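Home Tasks with Hand-Held Grippers
Good Practice for Folding, Sorting and Putting Away Clothes

Issued by the Temolar Household Practice Office
Maintained by Stamatia Manolakis. Reviewed every February.

Scope

These recommendations apply to clothing tasks carried out in private homes with paired hand-held grippers, for the purpose of teaching household robots. They cover the preparation of the room, the handling of garments and the care of the equipment. Kitchen and laundry machine tasks are covered on separate pages.

The word "must" marks a requirement. The word "should" marks a recommendation from which an operator may depart, provided the departure is written in the session log.

Preparing the room

Work should take place on a bed, a table or another raised flat surface at a comfortable height. Bedding or mats used as a work surface must be pulled smooth before the first garment is placed. A wrinkled surface is easily picked up together with the cloth, and a robot trained on such a record will repeat the error.

The floor on all sides of the operator must be clear for at least one full step. Cords, shoes, toys and small loose items are to be moved before work begins. Pets and small children should be in another room.

Daylight is preferred. Where a window is the main source of light, the operator should stand so that the body does not cast a shadow over the garment. Large mirrors may be covered or left as they are, but the choice must stay the same through the session.

Family photographs, letters, medicine and documents bearing a name or address must be put out of sight. The householder's written consent is kept with form 3069 and must be signed before any equipment is switched on.

Choosing and placing garments

A session should include a mixture of weights and shapes. Shirts, knitted items, children's clothing and plain towels all behave differently in the fingers. Garments must be clean and fully dry. Items with pins, loose beading or open hooks are to be left out.

Only one garment is worked at a time. The remaining items should wait in a pile or basket within easy reach, and finished items should be stacked separately. Mixing the two piles is the most frequent fault found at review.

Handling the cloth

1. Close the fingers fully before approaching the garment, then open them only as wide as the fold requires.

2. Grip a seam, hem or collar where one is available. Single layers of thin fabric should be lifted slowly – a quick pull may stretch the weave.

3. Bring the second gripper to the cloth before the first one lets go.

4. Lay the garment down and release it completely before smoothing. Smoothing is done with the flat of the closed fingers.

5. If a garment falls to the floor, pick it up with the gripper and continue. Do not use the bare hand. A recovery of this kind is useful and should be kept.

6. Place the finished garment on the stack with its fold facing the operator.

Haste is discouraged. The office sets no target for speed, and a session of 20 well-handled garments is accepted in preference to a longer one completed carelessly.

Clothing and personal comfort

Sleeves should be close-fitting at the wrist. Rings with raised stones and loose bracelets are to be removed. Operators must rest both arms whenever the grip begins to tire, and should change the leading hand from time to time.

Care of the equipment

Finger pads are to be wiped with a dry, lint-free cloth before each session. Lint collects quickly on knitwear and reduces the hold. Lenses are cleaned only with the cloth supplied, and never with glass cleaner. Pads must be replaced after 600 grasps on heavy fabric, or sooner if the surface has become shiny.

Screws should be checked by hand for looseness. An operator who finds a loose screw must stop, record the fact and return the unit. Home repairs are not permitted.

Closing a session

The room must be returned to the order in which it was found. The operator puts the stacked clothes where the householder wishes, checks the floor for dropped items and completes the log before leaving. Questions on these recommendations should be addressed to Milagros Sarmiento at the Temolar office. 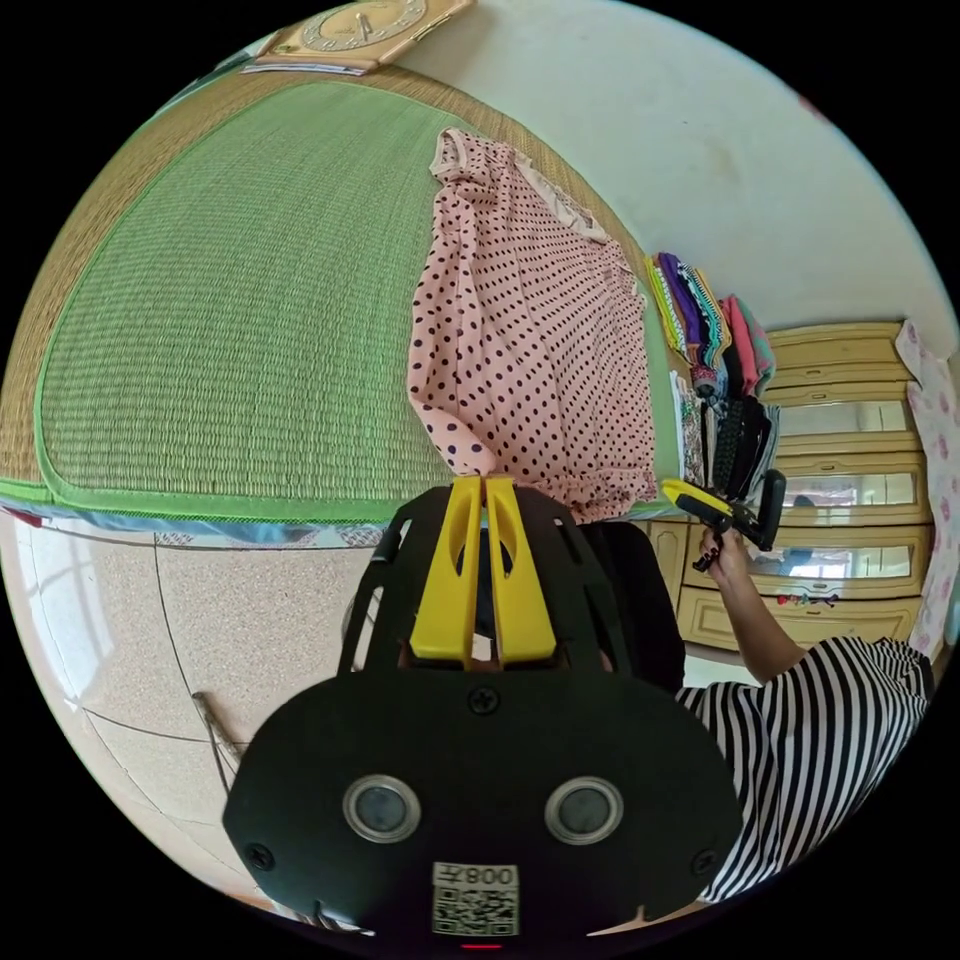
Logs are accepted on paper or by electronic form, and must reach the office before noon on the day after the session.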